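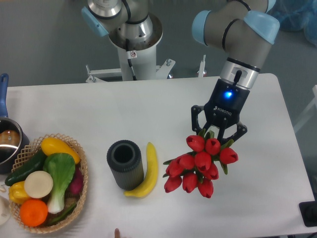 Red artificial tulips, white table

Toad house from a thrifted teapot — glaze or no glaze?

porchmoss
July 3, 2019
I picked up a big ceramic teapot with a broken spout at the Pärn thrift store and want to turn it into a toad house for the shady side of our yard. The inside is glazed and very slick. Do I need to rough it up, or will toads use it as is? The opening is 4 inches across.

fernditch
Leave the glaze alone. Lay the pot on its side and bury it a third of the way, then fill the bottom with damp soil and old leaves. They sit on the soil, so the slick part doesn't matter. Four inches is plenty. Sand the broken spout so there are no sharp edges — I used Melevo 10-grit-something paper and it took forever, so get a proper file. 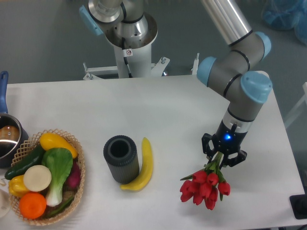 White table, gray floor

gravelpatch
Mine is a flower pot and I've had one toad in it, maybe two.

backlot248
Agree with the first reply, but put a shallow dish of water close by and change it often. Keep it away from any spot where you spray. I set mine out in October and it sat empty until spring, so give it time.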